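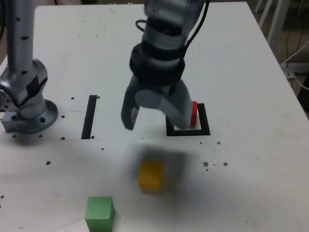 ¿El tablero viene montado?
Viene en dos paneles blancos y se juntan en casa, con una llave allen que va en la caja. Diez minutos si la mesa de debajo está nivelada, bastante más si no.

Tablero de clasificar Skanow
Con juego de cubos de color
Ref. Kulladham – color blanco
Precio: 86 € (IVA incluido, envío aparte)

Tablero blanco para poner sobre mesa. Sirve para ordenar por color, llevar cada cubo a su zona, apilar, seguir consignas. Lo piden sobre todo aulas, ludotecas y gabinetes de terapia ocupacional. Superficie mate, se limpia con un paño húmedo. Nada de estropajo, raya.

Qué va en la caja
Los dos paneles
Cubos en rojo, amarillo y verde
Rollo de cinta negra para marcar zonas
Tornillería y llave
Hoja de consignas (castellano y portugués)

Medidas
Largo montado: 120 cm
Grosor del panel: 2 cm
Bolsa de tornillos: 6, más los de repuesto

Las zonas las marca cada uno. Cuadrado cerrado para el cubo que tiene que quedar dentro, una raya sola para separar dos partes del tablero. La cinta se despega sin dejar pegamento si se quita antes de unos meses. Si lleva todo el curso puesta, un poco de alcohol y listo. Conviene limpiar el panel antes de pegarla, que con polvo se levanta por las esquinas.

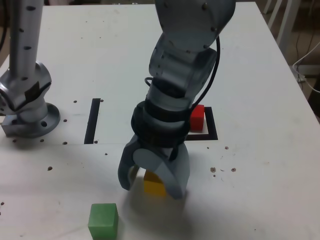

Para empezar, un solo cuadrado y un color. El rojo dentro, los otros dos fuera. Cuando eso sale, se añade la segunda zona y se cambia el color de la consigna. Con niños pequeños mejor un cuadrado grande, que el cubo entre holgado. Luego se va achicando.

Junta entre paneles: queda una linea fina, se nota poco con la mano y los cubos no se enganchan. Si hace escalón es que falta apretar por debajo. Apretar, no forzar.

Preguntan mucho por los colores sueltos. Se venden aparte, rojo, amarillo o verde, mismo tono que los del juego. Azul agotado, vuelve en febrero. No mezclar con los cubos de la serie Brokport, son de otra medida y apilados bailan.

Disponibilidad
Almacén Barredo: en stock
Recogida en tienda: por la tarde, avisando antes
Envío a península: sí. Islas, consultar

Cambios y devoluciones: con la caja original y sin cinta pegada en los paneles, por favor. Los cubos sueltos se cambian pero no se devuelven.

Pedidos de centros educativos, factura a nombre del centro, preguntar por Salma Kabbaj. Contesta ella los correos, aveces tarda un poco a principio de curso.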